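Ticket: Nidau upright refrigerator, repeated high-temperature alarms in Padance
Site: Ellery, ground floor kitchen
Opened by: Brodie Cartwright
Assigned to: Cameron Fairweather
Priority: Normal
Status: Closed, resolved

Initial report (Brodie Cartwright)

Padance sends a high-temperature alarm for the kitchen refrigerator twice a day, once early in the morning and once in the late afternoon. Threshold is set to 40 degrees F. Each alarm clears without anyone touching the unit. The door is normally closed at the time of the morning alarm, so I do not think this is a usage problem. The front display on the refrigerator shows a normal temperature whenever I look at it. I have replaced the battery in the wireless sensor and moved the sensor from the door shelf to the middle shelf. No change.

The alarms began in January. Before that we had one or two a month, always after a grocery delivery.

Please advise whether this is a sensor fault or a refrigerator fault. Food is being discarded as a precaution.
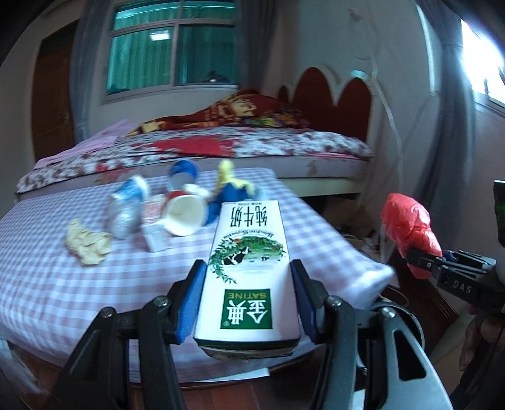
Milk carton, front face up, marked 纯牛奶.

Reply (Cameron Fairweather)

Thanks. Two alarms a day at regular intervals usually point to the defrost cycle. The unit defrosts on a timer, and during defrost the fan stops and the air in the cabinet warms up. A healthy cycle should not take the middle shelf over the threshold.

Please send the following:

Padance export for the cabinet sensor, full range, CSV.
Firmware version of the Plirkano gateway (Settings, then Device).
Defrost settings from the refrigerator's service menu. Hold the lower two buttons until the display blinks, then step through to the group marked d.
Whether the back of the unit has clearance from the wall.

Do not raise the alarm threshold in the meantime. If the cause is mechanical we need the alarms to keep firing.

Update (Brodie Cartwright)

Export attached. It has 2,808 rows at five-minute spacing. Gateway firmware is the current one; the update check finds nothing newer. Defrost settings copied by hand:

Defrost type: electric heater
Interval: 12 hours
End of defrost: by evaporator temperature
Maximum duration: 40 minutes
Drip time: on, value not recorded

Clearance at the back is about the width of a hand. Condenser grille was dusty and I vacuumed it. The alarm came again the same afternoon.

Reply (Cameron Fairweather)

The export covers just under ten days and the pattern is consistent. Every peak starts at the same point in the 12-hour interval. The curve climbs steadily for the full maximum duration, holds for a short time during drip, then falls once the compressor restarts. Nothing in the file looks like a radio dropout or a bad sample, so I am ruling out the gateway.

The important part is that defrost ends at the maximum duration every time. It is set to end when the evaporator reaches its target temperature, and the maximum is only there as a backstop. Either the evaporator is so heavily iced that it never gets there, or the controller is not reading the evaporator probe properly.

Next checks, in this order:

1. In the service menu, read the evaporator probe value with the compressor running. It should be well below the cabinet value.
2. Start a manual defrost and read the same value every few minutes.
3. Note any water on the floor of the cabinet afterward.

Move the food to another refrigerator for step 2.
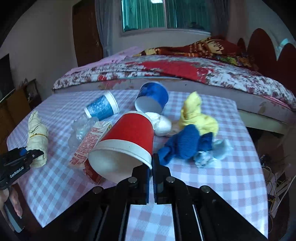
Paper cups on the checkered tablecloth, kitchen side.

Update (Brodie Cartwright)

Results.

Step 1: evaporator probe reads nearly the same as the cabinet probe with the compressor running. The difference was less than a degree on each of three readings.

Step 2: evaporator value rose very slowly through the whole defrost and tracked the cabinet value. It never reached target. Defrost ended on maximum duration, and Padance raised the alarm shortly before that.

Step 3: no standing water. The drain looks clear.

I also put a second wireless sensor next to the first one. They agree to within a few tenths, so I am satisfied with the cabinet reading in Padance.

Reply (Cameron Fairweather)

That settles it, or nearly. The evaporator probe is measuring air. On this Nidau model the probe is held against the coil by a spring clip behind the rear panel, and if the clip slips the probe hangs free in the duct. The controller sees cabinet air, never sees the coil warm up, and runs the heater to the limit.

It also explains the front display. The display is frozen at its last value during defrost and for a while after, so it will look normal while the cabinet is warm. This is by design and cannot be changed from the menu.

Before ordering a probe, please open the rear panel and look. Disconnect power at the plug first. Four screws, then the panel tilts forward. Watch the fan lead on the right -- it is short.

Update (Brodie Cartwright)

Done on Saturday with the power off. The probe was hanging on its cable a few inches below the coil. The clip was still attached to the coil but had opened up and had no grip. Light, even frost on the coil, no ice block. Two of the panel screws had stripped heads and look as if they had been removed before, so I assume somebody was in there during the fan replacement.

I closed the clip with pliers, pushed the probe in as far as the sleeve, and added a cable tie rated for low temperature. Panel refitted with new screws.
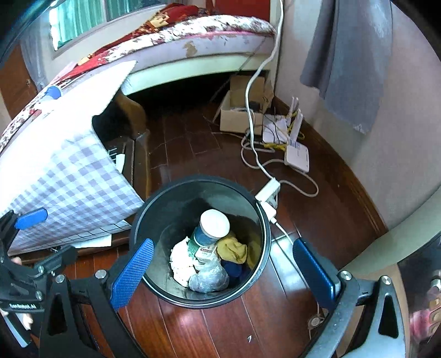
Round black trash can, silver rim, on the plank floor.

After restarting, I let the cabinet pull down and then repeated steps 1 and 2. Evaporator value is now clearly lower than cabinet value with the compressor running. Manual defrost ended on temperature in less than half the maximum duration. The cabinet stayed under the threshold.

Reply (Cameron Fairweather)

Good. Leave the defrost settings as they are. I would reduce the maximum duration only if the probe fails again and you need to run for a few days without it.

Two items still open on my side:

Padance reports any crossing of the threshold immediately. I have added a delay on this channel long enough to cover drip time. The old alarm would still have fired with the delay in place; I checked it against your export.

Please request the evaporator channel on the Plirkano gateway. It is off by default. With both curves on one chart this would have been a much shorter ticket.

Update (Brodie Cartwright)

Evaporator channel enabled and reporting. No alarms since the repair except one door-open event during restocking, which was correct. Spare probe ordered and will be kept in the cabinet over the sink. Fine to close.

Resolution: evaporator probe detached from coil, refitted and secured. Alarm delay added. No parts replaced apart from panel screws and cable tie.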